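Print this article | E-mail this article
12 comments | 842 shares

The White Table and What It Tells You

By Mererid Dafis
2023-08-07

A work table is usually bought by its dimensions and its price. The color of the top is decided last, often by whoever fills in the order form. I think this is the wrong sequence, and I think the answer to the color question, for most shared work, is white.

The case against white is well known. It shows dirt. Floarea Mocanu, who bought the furniture for two of the workrooms I have used, ordered mid-gray tops for both and gave that as her only reason. Gray hides graphite, rubber marks, skin oil and fine grit. She is correct on every point. My objection is that a surface which hides grit still has grit on it, and a part laid face down on that surface will be scratched at the same rate as on any other color.

White works as an indicator. A dark part on a white top has a clear outline under ordinary ceiling light, and so does the debris beside it. A dropped screw can be found by eye. On the gray tops we found screws by running a palm across the table, and we did not find all of them.

There is also the matter of damage. A line in a pale top can be seen early, while it is still thin, and somebody can decide whether it is a surface mark or something that goes deeper. The same line in a patterned or dark top is generally found by catching a sleeve on it.

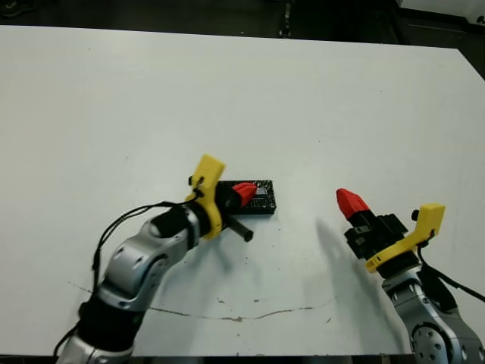
A scuffed white top, with a brownish line curving across its lower portion.

A table in that condition is usually described as worn out. I would call it legible. Faint smudges and small specks are a maintenance record, and a cheap one. What matters is whether anyone reads it. In my experience a top is wiped when it looks dirty, so a top that looks dirty sooner is wiped more often -- and the wiping is the entire benefit.

Two qualifications. Gloss is a separate property from color, and a glossy white top under a direct lamp is tiring to look at for more than an hour. Specify matte or satin. And white is a poor choice for handling white or clear parts, where contrast disappears. A dark mat solves this, and can be rolled up afterward.

The cost argument is weaker than it sounds. Valentin Bălan priced a full set of replacement tops for his shop last February and was quoted 1,157 for gray and the same for white. He chose gray. His grounds were that visitors come through, and a marked table gives a bad impression. I do not dispute that it does. A visitor who sees marks on a table learns that work is done there, and may also learn that it was not wiped that morning. Both are accurate.

Nor does a marked top need to be replaced at the first crack-like line. Put a pencil tick at each end of it and look again in a month. If the line has passed the ticks, order a new top. If it has not, wipe the table and carry on using it.

Share this article | 12 comments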